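Lencho, la méthode de saisie en vrac testée chez nous : mon avis après deux mois

Publié le 25/02/2019 dans Tests et retours

Bon, je vous en avais parlé en fin d'année, je devais essayer Lencho « quand j'aurais le temps ». Le temps, je l'ai trouvé en décembre, entre deux livraisons, et depuis je n'ai pas trop décroché !

Pour ceux qui débarquent : Lencho, c'est la méthode d'apprentissage de prises publiée par le labo Tranitz, avec le code et les poids. Le robot tente une prise, note si ça a tenu, recommence, et le réseau apprend à classer les points de saisie candidats. Rien de neuf sur le papier. Ce qui change, c'est la façon de choisir l'essai suivant : au lieu de prendre toujours le meilleur score, il va chercher les prises sur lesquelles il hésite (et croyez-moi, il hésite beaucoup au début).

Je l'ai fait tourner sur notre KUKA, avec un bac métallique et un bazar d'objets qui n'ont rien à voir entre eux : une agrafeuse rouge, une fourchette, un ustensile jaune en forme de cuillère, une petite figurine d'animal, un emballage brillant orange et blanc... J'aime bien mélanger le plat, le mou et le tordu, les jeux d'objets trop sages flattent tout le monde.
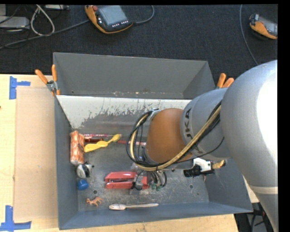

Ce que ça donne en chiffres

J'ai fait 783 essais en tout. Les 200 premiers, franchement, c'est pénible à regarder : des pinces fermées dans le vide, des objets poussés contre la paroi, on a envie d'y aller à la main. Ensuite la courbe monte d'un coup. Sur ma dernière série de 50 prises, 9 ratées seulement, presque toutes sur des objets minces posés à plat. Avec Arkdale, que j'utilisais avant, je n'avais jamais fait aussi bien sur un mélange pareil (même bras, même bac, mais pas tout à fait les mêmes objets, donc prudence).

Ce qui m'a agacé

L'installation ! La calibration demande une version précise d'une bibliothèque que plus personne n'installe, et la doc saute une étape entre la pose du repère et le premier mouvement. J'y ai laissé un week-end. Les couverts en métal restent aussi le gros point faible, les reflets donnent une carte de profondeur pleine de trous et le réseau vise à côté. Et puis il faut remélanger le bac soi-même, sinon il s'acharne sur le même coin.

Mon verdict

Si vous avez déjà un bras, un capteur de profondeur correct et un peu de patience, foncez. Si vous cherchez quelque chose à brancher le lundi pour produire le mardi, passez votre chemin. La prochaine fois je le compare à Turmont, dont on m'a dit du bien pour les objets souples. Si vous avez une astuce pour les fourchettes, les commentaires sont ouverts, je prends tout.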